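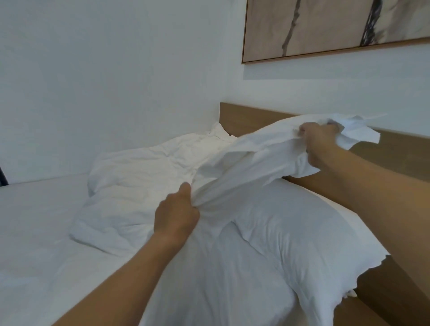
Can I buy just the pillow tasks without the rest of the bed set?
Pillow tasks are sold on their own, same license, same file layout. Pick "Pillows only" at checkout.

Stakstead Bedmaking Set -- first-person video for home robot training

Bed making, start to finish, from head height. Hands in view, real bedrooms, ordinary linens. Made for teams teaching arms to deal with soft stuff.

What you get
268 episodes, full length
30 more held back for testing, seperate folder
Written task labels, one line per step
Hand tracks, left and right
Loader script, plus a short readme

Tasks: duvet spreading, sheet smoothing, pillowcase on, pillow shaping. Pillowcase off is coming in April.

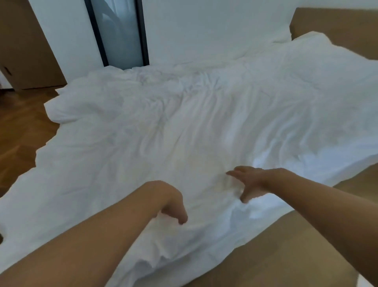
Duvet task. Both hands on the cover, headboard end still puffed up.

Why cloth? Because rigid-object sets are everywhere and a duvet does not hold still. Folds hide the edges, white on white kills your depth. We left the hard ones in. If your policy only works on a striped towel you'll find out quick.

Labels done by hand. Pin-yu Chou runs the labeling, Kwan-ho Chien checks every episode a second time. Found a bad one? Write us, we fix it and push a new version, no charge.
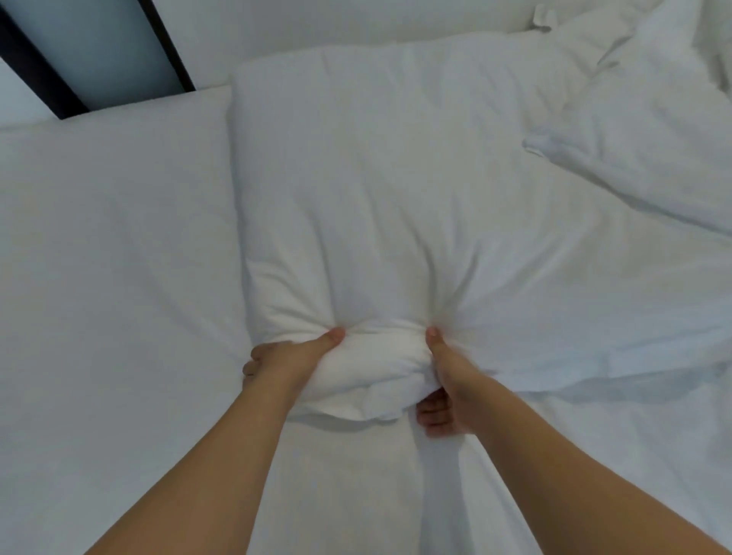 Pillow task, two-handed squeeze. Thumbs on top.

Licenses
Single lab -- $358, one site, research use
Company -- ask for a quote
Student -- free sample pack, 32 episodes, school email needed

Works with the Widau trainer out of the box. For Yen you need the converter, it's in the tools folder. Other formats, ask first.

Delivery: download link by email, usualy same day. Drives on request, you pay shipping.

From a buyer
"Used the duvet part to pretrain, then our own demos on top. Labels were clean. Would like more fitted sheets." -- Hui-mei Leung, Farach

Fitted sheets are on the list. No date yet.

Refunds within 30 days if the files don't load and we can't sort it out. Not for change of mind once downloaded, sorry.

Sales and quotes: Ashok Vishwakarma. Loader trouble: Chia-hao Lo. Put your order number in the subject line please.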